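Chapter 8
Textiles in Everyday Life: Use, Care and Disposal

Learning goals

After studying this chapter, you should be able to describe the main stages in the life of a garment, read a simple household clothing record, and explain why the same fabric may last for very different lengths of time in different homes.

8.1 The life of a garment

Most people think about clothing at the moment they buy it. The greater part of a garment's life, however, is spent being worn, washed, folded and stored. Economists call this stage the use phase. It has a cost in water, energy and time, and that cost is paid by the household and not by the maker or the store.

The use phase is hard to study. Sales figures are easy to collect, but few families write down how often a shirt is washed or when it is finally thrown away. For this reason, much of what is known comes from small local surveys.

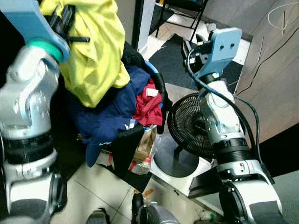 Figure 8.1 A yellow-green garment held up in a gripper. Crumpled folds are common in fabric that has not been laid flat.

One such survey was carried out in the town of Studonthorpe by Neville Cheetham, beginning in September. It covered 151 households, which together kept records on 713 garments. Each household noted the type of fabric, the number of washes and the reason for disposal. Fading and loss of shape were named more often than holes or tears – a result that surprised many of those taking part.

Care labels played a smaller role than expected. Some 2 in every ten households said that they read the label before the first wash. The rest sorted by color alone, or did not sort at all.

8.2 Key terms

Use phase: the period between purchase and disposal.
Service life: the number of times a garment is worn before it is discarded.
Colorfastness: the ability of a dyed fabric to keep its color when washed or exposed to light.

The next section looks at fiber types, beginning with cotton and wool. Readers who have completed the Praka exercise in Chapter 7 should keep their tables at hand, as the same columns are used again in Section 8.4.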